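About Prosen

Prosen is a small packing workshop in Uvitz. We began in November with one table and 80 orders, and today we pack for 57 little shops which have no storeroom of their own. We pack by hand, one bag after another. Our thin green bags come from Oberholzer and we keep them flat until they are needed.

At the packing table

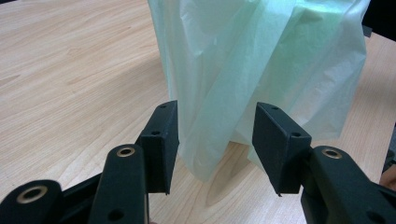
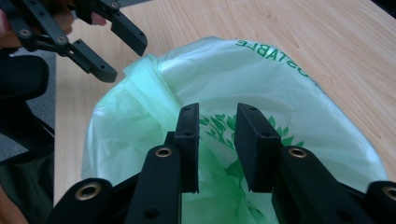
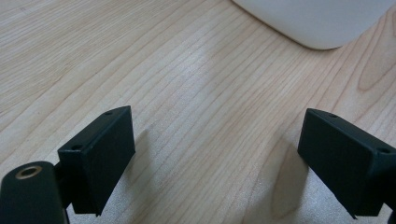 Orders which reach us before noon leave the same day. The smallest order we accept is 20 pieces. For larger quantities, please write to us first.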